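4. Setting the dough program

Before you start, please check that the kneading blade sits fully on the shaft of the Kasprzak bread maker. If the blade is too high, it will rub the lid.

1. Put the liquid in the pan first, then the flour, then the salt in one corner. Make a small hole in the flour and put the dry yeast there.
2. Close the lid and press MENU until the display shows 5 (Soft Rolls).
3. Press START. The lamp goes green and the first mixing begins slowly.
4. After the first beep you may open the lid and look at the dough. It should make one smooth ball. If it sticks to the wall, add flour by the teaspoon, and wait one minute between spoons.

Note: The program takes 80 minutes. The machine does not bake in this program, so the rolls must be finished in your own oven.

Caution: Do not put your hand in the pan while the blade is turning. Press and hold STOP and wait until the motor is silent.

When the long beep sounds, turn the dough out on a floured surface and divide it with a scraper. Knives scratch the pan — please never cut the dough inside it.

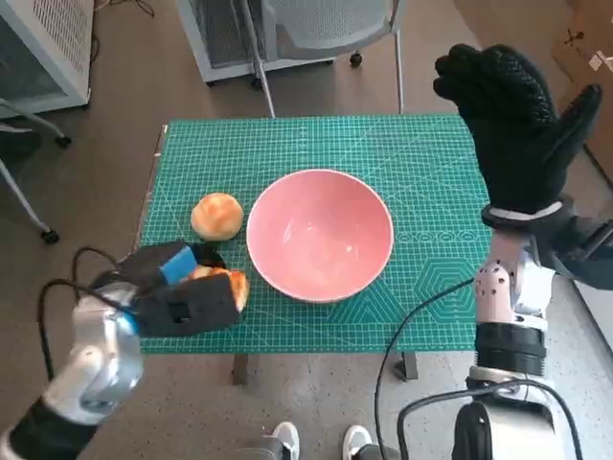
Shape each piece with the palm of your hand, with the closed side down, and leave space between the pieces on the tray. Cover them with a clean cloth until they look almost double in size. In a cold kitchen, for example in October, this needs more patience.

5. Cleaning after use

1. Unplug the machine and let it cool.
2. Fill the pan with warm water and wait until the blade comes free. Do not use pliers.
3. Wipe the inside with a soft damp cloth. The pan is not for the dishwasher.

Note: If the display shows E4, the chamber is still too hot for a new program. Leave the lid open and try again later.

For a spare blade or pan, write to our service desk in Gututport, to the attention of Imelda Cabanatuan. Please give the serial number from the label under the machine.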